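Chapter 6
Choosing a Hand-Held Gripper Kit

By Marcus Zamora
March

Most first projects in robot training begin with a purchase, and the hand-held gripper is often the first item on the list. A person holds it, does a household task with it, and the recording is used later to teach a robot arm the same task.

In this chapter we review one such product, the Torkero kit, sold by Dondard. The kit comes in a case with the gripper, a charger, a set of spare screws and a printed guide of 41 pages. The rental plan costs $175 a month – support is included, shipping is not.

We look at the kit from the buyer's side. How long does setup take? What happens when a finger wears out? Who owns the recordings if the seller also stores them? Cloth gets a section of its own. A box keeps its shape when it is picked up by an edge, and a shirt or a towel does not, so laundry work is a fair test of any gripper.
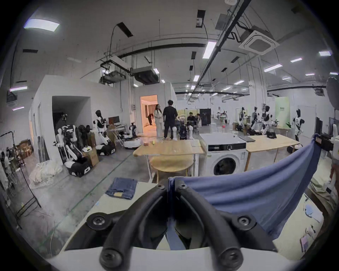

Section 6.1 starts with the order form and the terms of service. Read both before you compare prices.

Related items
Chareonsuk service plans compared
Jurnotel: reading a rental contract
Review questions for Chapter 5

This site uses cookies. By continuing to read, you accept our cookie policy.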